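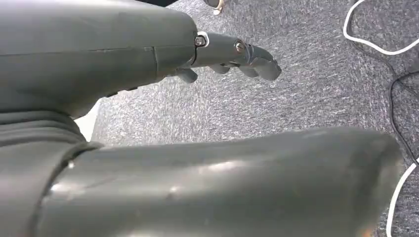
3.2 Demonstration collection

All demonstrations were given by remote control. Kinesthetic teaching (operator holds the arm and moves it) was tried first and dropped – the hand has too many joints to pose with two human hands, and the operator's own fingers kept getting into the wrist view. We keep the kinesthetic runs only for the comparison in Section 5.

The operator wears a tracked glove and stands outside the work area. Glove motion is mapped to the hand joint by joint, wrist motion to the arm with a fixed scale. No force feedback. A foot pedal starts and ends a demonstration. Pedal up means the robot holds its last pose, so the operator can rest or step back without drift.

Two operators, Kolář and Tomoana. Both had used the Prundel interface before, neither had used this hand. Practice was one afternoon each, not recorded. After that 406 demonstrations were kept. Dropped ones: tracking loss, pedal released too early, or the operator said out loud that it was a bad one. We did not drop slow demonstrations or ones with a failed first reach and a second try, these turn out to matter (see 5.3).

3.3 Wrist view and self-occlusion

The policy sees the wrist camera and joint angles, nothing else. In many poses the robot's own arm takes up the lower half of the view and the hand the upper left, which leaves a fairly small part of the floor to work with. Earlier work on the Medthorpe set masks the robot body out. We tried this and got worse results – the mask also removes the finger outline, and the policy seems to use the outline to judge how far the finger still has to go.

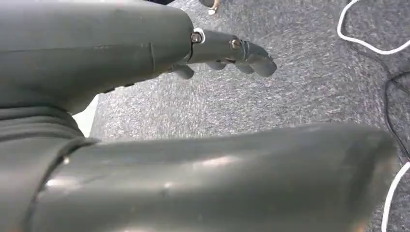
Figure 4. Wrist view with one finger extended and the others curled, arm segment in the foreground, carpet and cables behind.

So no masking. Instead we resample so that poses with heavy occlusion are seen as often as open ones during training. Small change, one line in the loader. The background was left as is for the same reason, the Čierny baseline was trained on a plain backdrop and it does not transfer well to our room.

Glove and arm streams have separate clocks. They are aligned after the fact by matching the first clear wrist movement in each, and the offset is then held for the whole demonstration. Offset was checked by hand on the May recordings only. Tomoana's sessions show a slightly larger lag then Kolář's, cause not known, probaby the glove fit. We train on both without correction and report them seperately in Table 2.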